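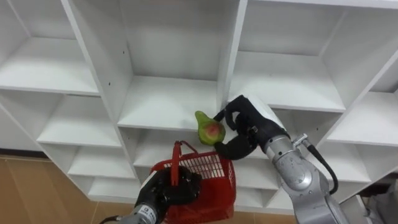
Pelport shelf-picking set

Recordings from the Pelport student robotics club, put together by Fergus Nisbet and the December intake. We drive two arms and teach them to move fruit between a shelf and a basket - and we love it!

What you get

152 episodes, 14 of them kept back for testing. Each folder has video, joint angles and a short note from whoever was driving.

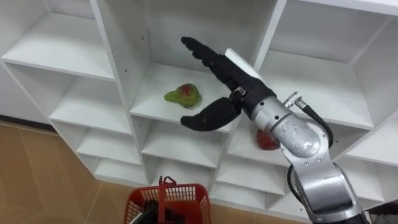
Can I use this for my own club?
Please do, and send us your results. Start with the 63 pear episodes, as they have the fullest notes.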